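Clalberg Label Printer
Set-Up Guide

Section 4. Loading labels and preparing bins

Complete Section 3 (Unpacking and power) before you start. The power light on the front of the printer should be steady. If it is blinking, go back to the table of light signals at the end of Section 3.

You will need:
The starter roll (200 labels)
The cleaning card from the accessory bag
A soft, dry cloth
The bins or shelves you plan to label

4.1 Loading the roll

1. Press the power button and hold it until the light goes out.
2. Slide both side latches toward you and lift the lid until it clicks.
3. Remove the orange shipping foam from the roll well. Keep it with the carton in case the printer has to be sent in for service.
4. Peel the tape from the end of the roll. Tear off the first label if there is glue on its face.
5. Set the roll in the well so that labels feed from the top, printed side up.
6. Push the two roll guides inward until they touch the roll. The roll should still turn freely.
7. Pull the end of the roll forward, under the guide bar and out past the tear edge.
8. Close the lid and press down on both corners. You should hear two clicks.
9. Turn the printer on. It feeds one or two blank labels and stops.

Note: Rolls from the Skorico series have a wider core. Fit the gray core adapter before step 5.

CAUTION: The tear edge is sharp. Keep fingers clear when closing the lid.

CAUTION: The print head gets hot during long jobs. Wait five minutes after printing before you touch anything inside the lid.

4.2 Setting the label size

1. Press Menu.
2. Use the arrow keys to go to Media, then press OK.
3. Choose the size printed on the inside of the roll core.
4. Press and hold Feed until the printer beeps. It measures the gap between labels and stores it.

If the printer beeps three times, the gap was not found. Open the lid, check that the roll is straight, and repeat step 4. Continuous rolls have no gap, so choose Continuous in the Media menu and skip step 4.

4.3 Planning your codes

Decide on your codes before you print the first full batch. Changing them later means peeling and reprinting.

The printer stores up to 1,706 codes in its own memory. A code can be letters, numbers or both, up to 12 characters. Avoid the letters O and I, which are easily read as numbers. The printer ignores spaces at the end of a code but not at the beginning.

Most small stockrooms do well with a letter for the area followed by a number for the bin. If you already use colored bins, you can use the first letter of the color in place of the area letter, for instance Y for yellow and R for red. Gray and green bins share a first letter, so give one of them a different letter if you have both.

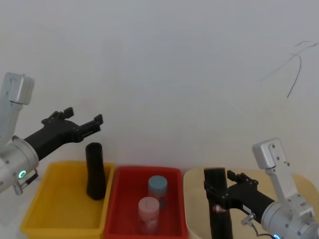
Yellow bin and red bin, side by side.

4.4 Applying labels to bins

1. Wipe the spot where the label will go with a dry cloth. For greasy bins use mild dish soap and let the surface dry completely.
2. Print one label and check the text before printing the rest.
3. Tear the label off against the tear edge, pulling down and to one side.
4. Peel the backing from one short end only.
5. Line up that end on the bin and press it down. Draw the rest of the backing away slowly while smoothing the label with your thumb.
6. Press firmly over the whole label for a few seconds.

Leave newly labeled bins alone for about 4 hours before washing them or moving them into a cold room. The glue reaches full strength the next day.

Labels stick poorly to textured plastic, raw wood and anything with a nonstick finish. For these surfaces, order the Fuentealba heavy-glue roll or use a clip-on label holder. Do not put one label on top of another. To remove an old label, warm it with a hair dryer on the low setting and pull from a corner.

4.5 Sending codes from a computer

Skip this part if you type your codes on the printer keypad.

1. Connect the cable supplied with the printer to the rear port.
2. Install Netden on the computer and open it.
3. Choose Add Printer. The serial number in the window should match the one on the base plate.
4. Choose Import and select your list. Each code must be on its own line.
5. Click Send. Do not turn the printer off while the light is amber.

If a code in your list is already in the printer, Netden asks whether to keep the old one or replace it. Checking "Do this for all" applies your answer to the rest of the list and cannot be undone.

4.6 Cleaning after the first roll

Run the cleaning card when the starter roll is finished, and again after every 3 rolls. Choose Clean in the Menu, insert the card at the front slot with the arrow facing in, and press OK. Throw the card away when it looks gray on both sides.

Continue to Section 5, Printing barcodes.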